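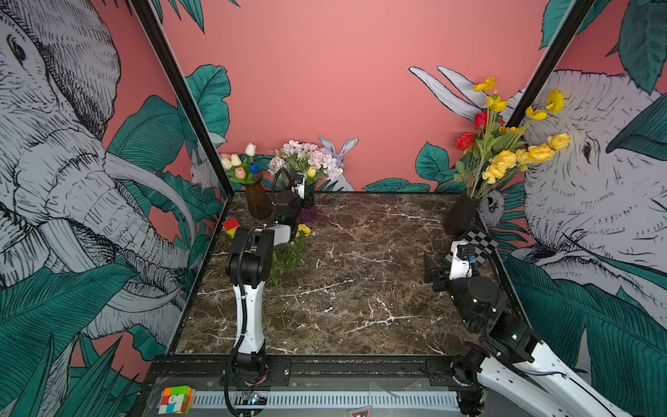 Flatmont is a drama film directed by Josée Lemieux from a screenplay by Kavitha Rai. It stars Virgilio Dizon as a retired railroad clerk who returns to his hometown to settle a land dispute. The running time is 108 minutes — 16 minutes shorter than the festival cut.

Search this wiki Go

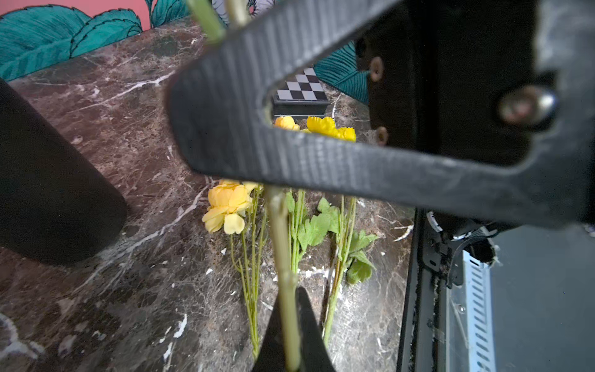

Principal photography lasted eight weeks and ended in September. Ekrem Kırmızıgül edited the film, and Anel Pillay composed the score. Mudaliar released it on 271 screens.

Categories: Drama films | Films about land disputes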